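Journal > Service Diaries > Lumulus Community Pantry

Pantry News Hours Diaries Contact

This site uses cookies to remember your reading preferences. Accept / Manage

Coordinator's Diary, Lumulus Community Pantry
3/2/22

The pantry opened at the usual hour this morning following the annual closure. The stocktake had been completed the previous afternoon and the ledger brought to balance, with 3,103 items recorded on the shelves. The figure is lower than the one entered in July, when the shelves were full of winter soup, but it is sufficient for the present rate of distribution, provided that the delivery from Clutura is received as scheduled.

Attendance was heavier than expected. A line had formed along the eastern wall before the doors were unlocked, and it was necessary to move the numbered tickets outside so that those waiting in the sun could sit under the awning of the neighbouring premises. Permission had been obtained for this last year and was assumed to continue. I have written to the neighbours to confirm it.

By the close of the first session 40 households had been served. Rice and tinned fish went quickly. Chickpeas did not, and I note again that the larger tins are unpopular with people who live alone and have limited refrigeration. The order to Clutura should be amended to the smaller size, even at the higher unit price. The matter has been raised in this diary before and was not acted upon, for which I accept responsibility.
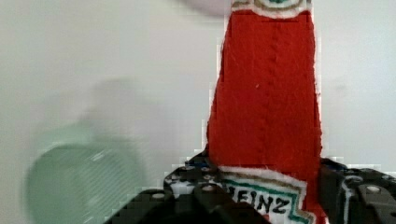

The question of condiments occupied a good part of the mid-morning. Under the present guidelines they are classed as discretionary and are issued only when surplus to the shelf. Several households asked why sauce, vinegar and mustard were withheld while biscuits were given freely. I had no satisfactory answer. A plain meal of rice or potatoes is made considerably more agreeable by something to put on it, particularly where there are children at the table, and the cost to the pantry is small. I propose to reclassify condiments as a standard item, one per household per fortnight, and to review the arrangement at the end of the quarter.

There is the related matter of part-used goods. Two donations this week included opened jars, which were declined with thanks at the counter. The wording of the donation notice is at fault, as it asks for goods "in good condition" without stating that seals must be intact. Revised wording has been drafted and will be posted at the door and at the collection point in Ikitz Street.

The cool room held at 3 degrees throughout the day, apart from a short rise during unloading. The door seal is perishing along the hinge side. A temporary repair was made with tape – this is not a lasting solution, and the hire firm has been asked to quote for replacement. Dairy was moved to the rear shelves as a precaution. The milk nearest its date was issued first and none was discarded.

At midday I attended to correspondence. Ekpo has confirmed that its bakery line will continue to supply day-old bread on the existing terms, with collection moved to the rear dock. The change adds a few minutes to the run and requires the driver to sign in at the gate. The roster has been altered accordingly. A letter was also received from a household which has moved out of the district and no longer requires assistance. It contained thanks and a recipe for lentil patties, and has been placed on file. The recipe has been copied for the counter.

The afternoon session was quieter. It was used to reset the crockery shelf in the household goods corner, where plates, colanders and serving dishes had been stacked without regard to size and were becoming a hazard to anyone reaching for the lower ones. Chipped pieces were withdrawn. It remains my view that this corner is undervalued. Families setting up in new accommodation often have food in the cupboard and very little to drain or serve it with, and a modest supply of kitchenware answers a need that the food shelves cannot.

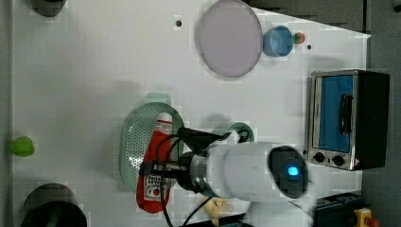 Ketchup bottle, green colander and plate on a white tabletop.

Three items are carried forward. The first is the lease, which expires before winter and on which no reply has been received. The second is the shortage of strong bags; the present ones split at the handle when loaded with tins, and two had to be replaced at the door today while their owners waited. The third is the translation of the allergen sheet. It has been returned with corrections, several of which concern the word for sesame, and will need to be checked once more before printing.

I record also that the front step has been repainted in yellow. A resident who uses a walking frame had told us in December that its edge could not be made out in the afternoon glare, and the work ought to have been done before the closure. She passed through today and remarked that it was better. The ramp rail is still loose at the lower bracket and has been entered in the maintenance book.

Closed at the posted hour. Takings from the coin tin were counted and banked. Floor mopped, bins out, cool room checked again before locking. The Clutura delivery is due early, and the side gate is to be left on the latch for the driver.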